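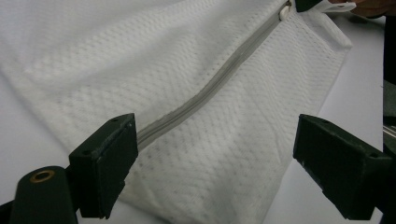 Textile Care, Unit 7: Knitted and Open Fabrics in the Wash

Handout for the evening group at Fornenbridge. Read it before the practical and bring it with you on Sunday. The fibre tables from Unit 5 are still needed.

1. How fabric is built

Most cloth is either woven or knitted. In a woven cloth two sets of threads cross at right angles. In a knitted cloth the yarn is formed into loops, and each row of loops hangs from the row before it. Loops can change shape when pulled, so knits stretch more than weaves made from the same yarn. They also lose their shape more easily.

Mesh is a general word for any fabric with regular openings. It can be woven, knitted or knotted. Warp-knitted mesh is common in sportswear, linings and wash bags. It does not run when a single yarn is cut in the way that a plain hand knit does, though a snag will still leave a visible line.

2. What the machine does to it

Four things act on fabric during a wash: water, heat, detergent and movement. Students tend to worry about heat and forget movement. In a front-loading machine the load is lifted and dropped many times, and each drop rubs one surface against another. Pilling, thinning at the elbows and greying of whites all come partly from this.

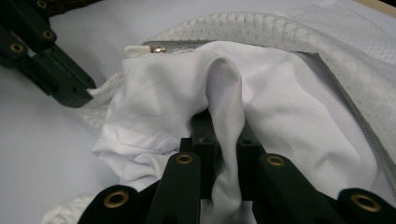
Smooth filament fabrics such as polyester satin pill less than spun ones, as there are few loose fibre ends at the surface. They do catch on hooks, rough drum edges and open zips. Close all fastenings before loading, including those on bed linen.

Spin speed matters too. For fine knits and anything with elastane we use 1000 or lower. Higher speeds remove more water but set hard creases, and some of these will not press out.

3. Wash bags

A bag reduces rubbing between items. It also slows the exchange of water, so a crowded bag washes badly and rinses worse. Fill it to half at most. Lace, tights and bras with wires should each have a bag of their own. Check the seams at both ends of the zip now and then, and mend or replace the bag when they start to open. 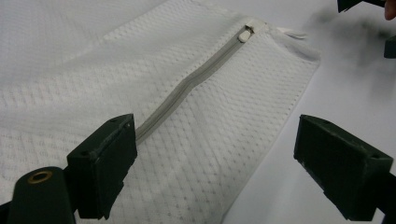

4. Drying

Cotton knits shrink mainly by relaxing: the loops were stretched in making and return to a shorter, wider shape when wet and tumbled. Dry them flat and ease them back to measured size while damp. The Ortner block method is on the separate sheet.

Polyester and nylon hold little water and can be hung. Keep nylon out of strong sun — it yellows and weakens.

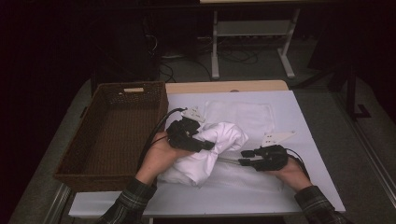 Wool should be rolled in a towel to take out the surplus, never wrung, and then laid out away from direct heat.

5. For the practical

Bring one knitted item and one woven item, both washable. Measure length and width before you come and write the figures on the record card. Samples will be washed at the same setting, dried flat and measured again the following week.

Reading: Lirach course book, page 22 onwards.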